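Plekance Hand Grippers: Gallery

Share 4 Comments 5

The Plekance is a hand-held gripper sold as a kit by Trodundale. You hold it by the handle and work the jaws yourself, and the recordings are used to teach an arm the same job. We had the two-piece set on loan through December and used it mostly for small household and workshop tasks. Fikri Lumbantobing did the handling and I kept the notes. The pictures on this page go with the drawer task, the one we spent the most time on.

Jaws and linkage

Each jaw has a flat finger pad with two small holes and a toothed inner edge. The arms behind the pads pivot on brass eyelets. After a month of use ours had no play in them that we could feel, and the jaws still closed evenly.

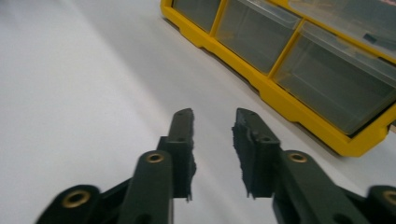
Drawers are a fair test for this kind of tool. The fronts are smooth, there isn't much to get hold of, and a pull at the wrong angle makes the drawer stick. Fikri had the best results by coming in low and pulling straight back. The toothed edge did most of the work. On soft plastic it can leave marks if you squeeze hard, so go easy on anything you want to keep clean. Trodundale sells a smooth pad set called Nustex for that, but it wasn't in our box.

Clear plastic is also hard on the recordings. We kept the table white and the lights low to the side - that helped more than any setting in the software.

Working with both hands

The pair is sold as one kit, order number 307. Both units have the same triangular side plate and the same handle. Weight is fine for short sessions. Past the first hour the wrist starts to notice, and the cables need watching when you reach across yourself.
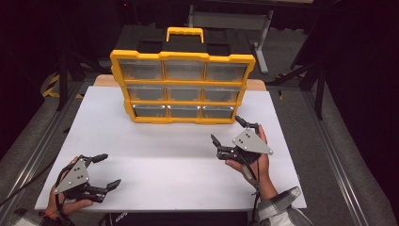

Both grippers open in front of the nine-drawer organizer, on the white foam board.

Setup took us one morning. The printed guide is short and skips the step where you pair left and right, so look for that on the Moulin support page before you start. Moulin handles repairs too, and they answered our one question the same afternoon.

We would buy the pair over a single unit. Holding a box still with one hand while opening it with the other is most of what people do at a bench, and one gripper can't show that. Spare pads should be in the box at this price.

Share 2 Comments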